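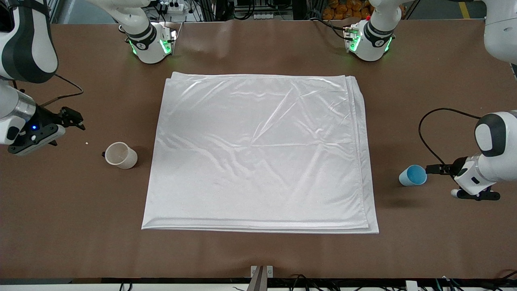 Ticket 2760, opened 2022-10-14
Product: Riltden satin tablecloth, large, white
Status: waiting on customer

Hi again! I'm the one who wrote in September about the creases, and I'm back because the steaming you suggested only sort of worked. The lower half came out lovely, but the diagonal creases across the upper half are still there, and with that shiny finish every one of them catches the light. I've got it folded into a square on the brown table for now, and the layers won't line up along the right side no matter how I do it (it's slippery stuff!). The paper cups, the beige one and the light blue one, are for the same party, so I'd love to get this sorted before I buy anything else to match.

What I've tried so far:

Steamed from the back, 5 passes, letting it cool in between. Helped a bit.
Hung it over the shower rail overnight. Made a brand new line where the rail was, so I steamed that out too.
Ironed one corner on low through a Flimis pressing cloth. No scorching, no shine marks, but the crease came right back once I folded it.

I haven't gone any hotter. The care tag says cool iron only and I'm a little scared of it, to be frank.

Update, same evening: found the order slip, it's batch 610 from the Costello warehouse. Does that batch have a different finish? My older one from you never held a crease like this. Also, would rolling it on a tube be better than folding? I have a 50 inch one left over from some Prutley wrapping paper and could try it tonight if you say it's safe.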